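Rechercher sur le site OK
Accueil | Actualités | Visites et rencontres | Publications | Contact

Visite de la blanchisserie industrielle Utus — compte rendu

La section régionale de notre association a été reçue en mars sur le site de Jultside, où la société Utus assure l'entretien du linge pour des hôtels, des résidences et deux établissements de soins. La délégation a été accueillie à 9 heures par la direction du site, qui a présenté l'activité avant le parcours des ateliers.

L'unité emploie 40 personnes, réparties en 2 équipes. Elle traite principalement des draps, des housses, des peignoirs et des vêtements professionnels. Les articles rayés et teints en fil font l'objet d'un suivi particulier, leur tenue au lavage variant sensiblement selon les fournisseurs.
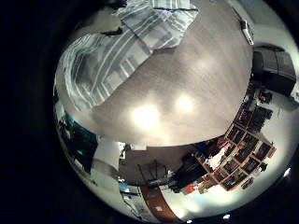
Réception et tri

Le linge arrive en chariots fermés et passe d'abord par la pesée. Chaque lot reçoit un numéro qui le suit jusqu'à l'expédition ; le jour de notre visite, le registre en comptait 612 en cours de traitement. Le tri s'effectue par client, puis par nature de fibre et par degré de salissure. La direction a indiqué que les objets oubliés dans les poches demeurent la première cause d'arrêt des tunnels de lavage.

Les locaux ont été réaménagés l'an dernier afin de séparer complètement la zone de linge sale de la zone propre. L'éclairage des ateliers a été revu à cette occasion, à la demande du personnel chargé du contrôle visuel. 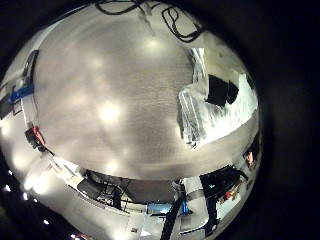
Cette séparation a imposé de modifier les horaires de livraison, et plusieurs clients ont dû adapter leurs propres circuits internes. La direction estime que la période de transition est désormais achevée.

Lavage, séchage et finition

Le programme Seto, adopté pour le linge plat, abaisse la température de lavage et allonge le temps de contact avec la lessive. Les membres de la délégation ont posé de nombreuses questions sur l'usure des fibres. Il leur a été répondu que les essais se poursuivent et que les draps en coton sont retirés du service après 100 cycles, quel que soit leur aspect — règle jugée sévère par certains de nos adhérents.

Les pièces matelassées et les couvertures suivent une filière distincte. Leur séchage, plus long, mobilise une part importante de l'énergie consommée par le site, et les réglages sont repris à chaque changement de série. 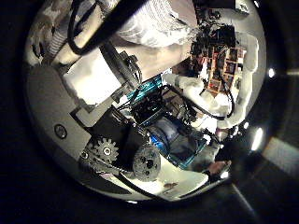
Les articles déclassés sont confiés à l'atelier Olivares, qui les découpe en chiffons d'essuyage ou les reprend en petite confection. Les quantités concernées restent modestes, le tri des boutons et des fermetures étant encore réalisé à la main.

La visite s'est achevée à 12 heures par un échange sur la formation des agents de production. L'association remercie la société Utus de son accueil. Les adhérents souhaitant consulter le dossier technique remis à la délégation peuvent en faire la demande auprès du secrétariat.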